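Packing a Parcel Properly: notes for session 5
Evening course in running a small shop from home, Troltham
Yuxi Fang, 23/01/2022

Hello again everyone. I've typed these up from my own scribbles and tidied them a bit, so if you missed the session you should be able to follow along. If you were there, skip to the bit about tape, where I talked far too fast!

Where we'd got to

Last time was all about weighing and postage bands. Tonight is the box itself, and mostly how you close it. I used to think closing a box was the easy bit. Then in my first July of selling I sent out 60 candle orders and got a run of very sad emails with photos of bottoms hanging open, and I've been a bore about tape ever since.

Choosing the box

Pick the box after you've wrapped the thing, never before. Wrap your mug or jar or whatever, put it on the table, and then look for a box with a couple of fingers' width to spare on every side. Too tight and any knock goes straight through to the contents. Too big and you'll spend a fortune on filling (and the top will sag when something heavy gets put on it).

Corrugated card is what you want for nearly everything. Single wall is fine for light stuff. I go up to double wall for glass, or for anything I'd cry about. If you're not sure which you've got, look at a cut edge and see whether there's one wavy layer or two.

Old boxes are perfectly all right to use again, by the way. Press the corners with your thumb. If they feel soft, put the box in the recycling. Cover up or peel off any old address labels and barcodes, and do check every side, as I once had a parcel come all the way back to me on the strength of an old label I'd left on the bottom.

The small printed symbols are a separate matter. Several of you asked about these. Some are about handling, some are about the card, some are only there for the box maker. You can leave them alone, but if there's a "this way up" on the box then pack it that way up. Please don't write FRAGILE on all six sides and think that'll save you. Pack it as if the writing isn't there.

Closing the top

We're only talking about ordinary flap boxes tonight, so two short flaps and two long ones. Short flaps go down first, then the long ones over them, and the two long edges should come together along the middle. If they overlap you've folded something skew. If there's a wide gap, then either the box has gone out of square or it's overfull, so open it up and have another look.

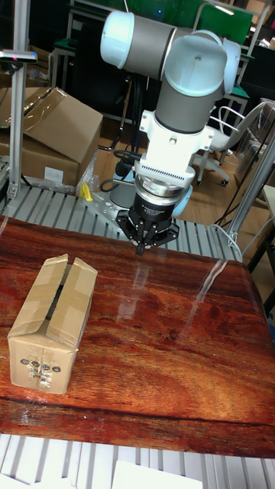 Fig. 1. Small upright carton with clear tape over the top and down the front edge. Look at the narrow gap between the flaps and the creases in the tape.

A narrow gap like the one in Fig. 1 is very common and I wouldn't lose sleep over it, provided there's tape along the whole length of it. Grit and damp do love a gap, though, so if I'm sending paper goods I put the contents in a plastic bag first.

Now, wrinkles. Clear tape shows every single one, and you'll see them best if you tilt the box towards a lamp. A wrinkle is a little tunnel where the tape isn't touching the card. One or two don't matter much. A great bunch of them right on a corner does, and that's where I'd put a second strip on top.

How I tape

Stand the box on something firm. Stick down about a hand's length on the side first, and rub it. Then bring the roll up and over the top with a bit of pull on it, keep to the middle line, and go down the other side by the same amount. Cut, rub it all down again with the flat of your hand. Same on the bottom, and do the bottom BEFORE you fill it (you'd be amazed, or maybe you wouldn't).

For anything with some weight I then go along the two short edges as well, which gives you a sort of capital H. If the box is tall and thin, tape the long way down the sides too, a bit further than feels necessary.

Tape won't stick to dust. Wipe the card with a dry cloth first, especially if your boxes live in the garage like mine.

Which tape?

I brought in two rolls, the Fulus clear and the Cele brown paper one. The Fulus is quieter and I like being able to read the box through it, but it folds back on itself the moment you look away. The Cele tears by hand and goes in the paper recycling with the box. I've mostly gone over to it. The Drelia dispenser I was waving about is my own, and you're welcome to borrow it during the break.

For next time

Bring one packed and taped box, contents up to 400 g, nothing precious. We'll do the shake test and then the drop test from table height, onto the floor, no cushions! There are 24 flat boxes in the cupboard by the door if you haven't got one at home. Bring your scissors too, please, the course ones are hopeless.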